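Print this article | E-mail to a friend

Search this site: Enter keyword or title

The Foil Cover Is Back, and So Is the Math
By Corentin Vidal
6/14/26

Zukside wants you to buy the first issue of Lokton seven times. The publisher doesn't put it that way, of course. Its catalog talks about "a celebration of the character" and "a cover for every kind of fan." But there are seven covers, all wrapped around the same 20 pages of story, and the last of them can only be ordered by a store that takes 300 copies of the plain one.

I have read those 20 pages. They're fine. Lokton is a salvage diver on a drowned moon, and Cyril Cheetham writes him with a grumpy charm that carried me past a slow middle. The art is better than the script. None of this will matter much to how the book is ranked when the sales charts come out, which is my complaint.

A store that sells 40 copies of a new title in a good month has no business ordering 300. Some will do it anyway. They'll price the rare cover high, hope one customer bites, and put the leftover copies in the bargain bin by fall. The chart will record a hit. Zukside will announce a second printing, with more covers.

Cheetham, when I reached him by phone, was polite about it. "I write the inside," he said. He'd like people to read the inside. He also pointed out that his last series, Ma, had one cover per issue and was canceled after number seven, and I didn't have a good answer for that. 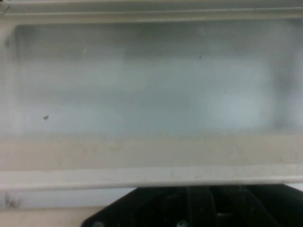
A frosted panel in a cream-colored plastic frame.

Ma is worth a second look, by the way. It was a small, odd book about a woman running a ferry between two towns that hate each other, and its final issue sold 927 copies. I bought one of them. By the publisher's own logic it was a failure, yet I still see people pass it around, and I can't say that about anything with foil on the front.

Then there is Altis, the crossover Zukside has planned for March. It will pull Lokton into a war with four other titles, two of which haven't launched yet. Readers are being asked to care about a meeting between characters they haven't met. The company says each series will "stand alone." I've heard that before – usually a few weeks before the checklist arrives.

Maybe I'm wrong and Lokton finds real readers. The second issue has a shorter order form, and that's the number I'd watch. If you're curious, get the plain cover. It has the best drawing of the seven, and it costs what a comic costs.

Print this article | E-mail to a friend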